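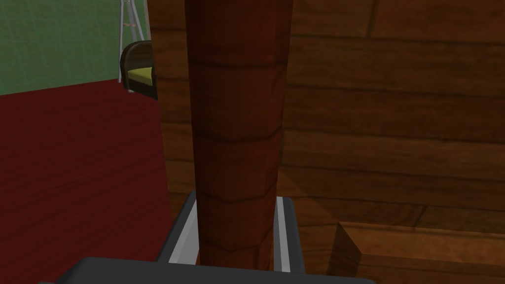 Words by Anežka Polák | 2026-08-23

I'd pictured rows of real robots at Larnasel, but the morning's work was all on a screen: a simulated gripper either side of a tall wooden post, with a plank wall behind.

"We wanted over 400 goes at this one," the team lead told me, pouring tea. "I've kept 60 from today."

What happens to the rest? "Binned! If I dither, the model learns to dither."

I had a try myself (dreadful, I swung straight into the planks) and she saved it anyway, in a folder called Visitors. Her next room has a staircase in it, and she's dreading it.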